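Do organiser tubs earn their place? Speaker notes, Lumstead meeting, Monday

Slide 1. Start with the claim
Read out the Wivus line: "a place for every small thing". Pause. Ask who owns more than 5 tubs. Then ask who could say what's in them. Expect laughter, don't milk it.

My own count was 9 before I gave up on the system. I'm not neutral, say so early.

Slide 2. Dividers

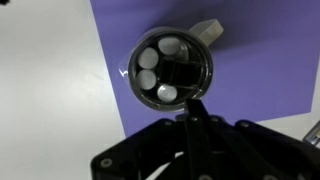 Slide 3. Who decides the sizes?
Look back at the four white discs, tight against the wall and each other. Fine if discs are what you own. The square compartment in a round tub is the bit I don't buy: you get a curved strip left over and have to find something to fit it. Quaye makes the opposite case in the handout. Read it, I wasn't convinced.

Slide 4. Lids

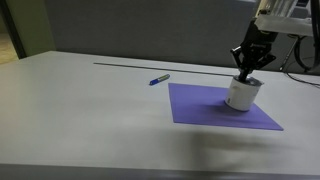 Photo: Plirumau workshop table, August

White canister, lid uppermost, marker lying on the table nearby. My question for the room: why do we buy the tub first and write the label never? A pen costs less than any of this.

Skip the 300 v 2000 piece storage figures if running late. They came from a sales leaflet anyway.

Slide 5. Questions
Someone will ask about drawers. Same problem, bigger box.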